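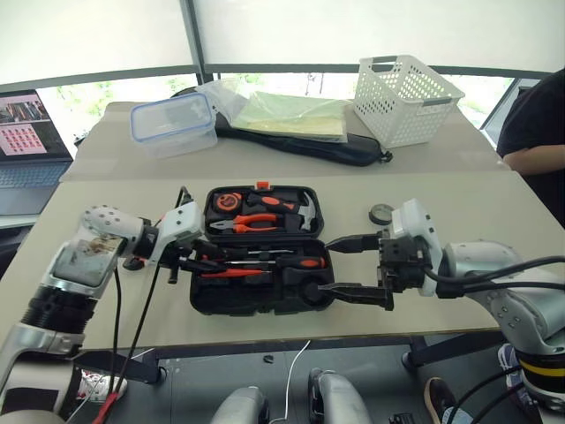 Lifetime guarantees on boxed tool sets: worth paying extra for?

Household and DIY > Tools > General chat

nikau_b wrote:
My daughter is moving into her first flat in December and I want to give her a basic set of tools in a case. I've got it down to two. One is the Brelano home set, which has a "lifetime guarantee" printed on the sleeve. The other is a Gruto set with much the same contents, an ordinary two-year guarantee and a noticeably lower price.

My gut says the lifetime thing is a sticker and nothing else. Before I go with my gut, has anyone here ever claimed on one of these and got something back? I don't mean a friend of a friend. You, in person, with a broken tool.

Tormod M wrote:
Tried once. Jaw chipped on a pair of pliers from a set I'd had for four years. They wanted the receipt, the outer packaging and a photo of the batch number, and the batch number was on the outer packaging. I don't know anybody who keeps the cardboard off a tool set. Gave up and bought a decent single pair.

bevmca wrote:
I'll be the dissenting voice. I claimed on a Brelano ratchet last spring and a new one came in the post. Two emails, no arguing. I did have the receipt, mind you, as I keep all of them in a biscuit tin.

Tormod M wrote:
Fair enough, but you had the receipt. How many people have the receipt ten years on? The whole offer is priced on the assumption that you won't.

bevmca wrote:
That's your guess at how they price it, though. You haven't seen their sums any more than I have. I'm only telling you what happened with mine.

hemi_sheehan wrote:
What does "lifetime" mean on the sleeve, Nikau? Is there an asterisk? I ask as I've seen it defined as the life of the buyer, the life of the tool and the life of the product line. The last one is a beauty. They stop making the set and your lifetime is up.

nikau_b wrote:
Just been and looked at the one in the shop. There is an asterisk. It leads to "see website for terms". The website says you have to register within 28 days through the Lernico app or the guarantee drops to two years. So the same as the cheap one, unless you install something on your phone to own a hammer.

hemi_sheehan wrote:
There it is.

alby_t wrote:
I don't see what's so terrible about registering. It takes five minutes, and then you don't need the receipt Tormod's complaining about. Seems better than a biscuit tin.

Tormod M wrote:
Five minutes now. And in fifteen years, when the app has been sold twice and won't open? I had a drill registered with Badawi. The site closed, the records went with it, and the shop just shrugged. A bit of paper in a tin can't be switched off.

alby_t wrote:
A bit of paper in a tin can fade, though. Till receipts go blank. I've got a drawer full of blank ones. Photograph it, email it to yourself, done.

bevmca wrote:
Photocopy it! I photocopy the big ones.

nikau_b wrote:
I've been through the reviews as well. The Brelano set has 3323 on the shop's page and nearly all of them are five stars. I sorted by newest and read until I got bored. "Arrived quickly." "Nice case." "Bought for my son, he has not used it yet." Not one I read had been written after anything broke. I can't see how a week-old review tells you much about a lifetime promise.

hemi_sheehan wrote:
Reviews of the postman, mostly.

alby_t wrote:
You could say the same about the Gruto though. If you throw out reviews for one, throw them out for both.

nikau_b wrote:
Agreed, and I have. I'm left with what's in the small print and what you lot say. 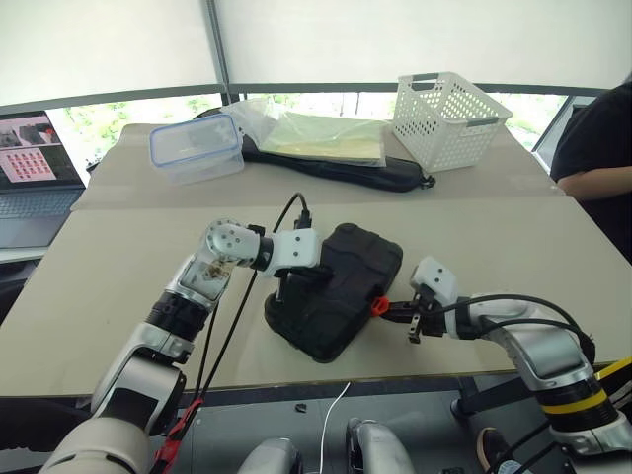

Can I register the guarantee myself and then give the set away as a present?

Going by the terms on their site, the guarantee stays with the person who registers it and can't be passed on, so your daughter would have to register it in her own name within the 28 days.

nikau_b wrote:
Thanks. Then if I buy it early and hide it in the wardrobe, the time could run out before she's even opened it. I suppose I could give it to her now, but that's hardly the point of a present.

bevmca wrote:
Ask the shop for a gift receipt. Mine dated it from the day it was handed over. I wouldn't swear they all do it.

Tormod M wrote:
I wouldn't swear any of them do it if you asked head office.

Can I also say that most of what's in these sets is never going to break in a flat? A hammer isn't going to fail putting up picture hooks. What goes is the screwdriver tips and the cutting edges, and if you read down far enough those come under "wear", which isn't covered. So you're paying more to insure the parts that don't need it.

alby_t wrote:
Tape measures break. I've had the spring go on several.

Tormod M wrote:
All right, tape measures. What's a tape measure, though? A few quid. The postage to send it back would be half of that.

bevmca wrote:
They didn't ask me to send mine back. They only wanted a photo.

Tormod M wrote:
Then they treated you better than they treated me, and I'd like to know which of us was the unusual one.

hemi_sheehan wrote:
For what it's worth, I'd buy the Gruto and put the difference towards one good screwdriver. Set screwdrivers are where they save their money, whatever the sleeve says. Have a look at whether the tip fits snugly in a screw before you pay. If the shop won't let you open the case, go to a shop that will.

nikau_b wrote:
Went back at lunch and they did let me open both. The hammers felt the same to me. The Brelano case has a firmer latch. The screwdriver in the Gruto was a bit sloppy in the screw I'd taken along — not awful, but you could feel it. Leaning towards Hemi's plan. I'll keep the receipt, Bev, and yes, I'll photocopy it.

alby_t wrote:
Still think you're all making a meal of five minutes on an app, but the plan's sound enough. What make of screwdriver are you getting her?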